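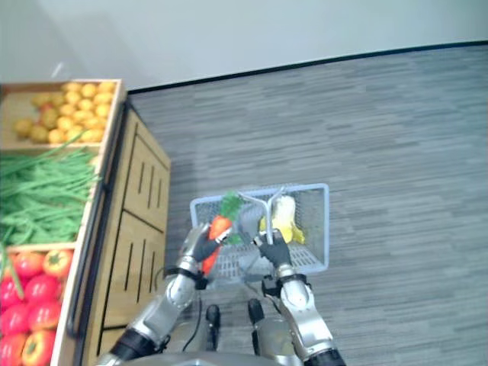
2025-11-02, Irkdale bench

Pickle brine, batch 10. Target was 56 g salt per liter and the refractometer says we're close, though it has said that before about tap water. Jomar Bañez recalibrated it and now it lies more consistently.

Beans first, jars packed upright. Weighed the lot at 1,034 g trimmed, tails to compost. Jar 3 got the old dill from May, which smells of drawer. Left it in for comparison, or so I'll claim.

pH at fill 4.1, strips only, meter is still at Stellden being "looked at." Nearly 183 minutes lost hunting for lids that fit.

To do: label jars before we forget which is which (see batch 9). Ask Aquino for the coarse salt again. Burp jars tomorrow, over the sink this time.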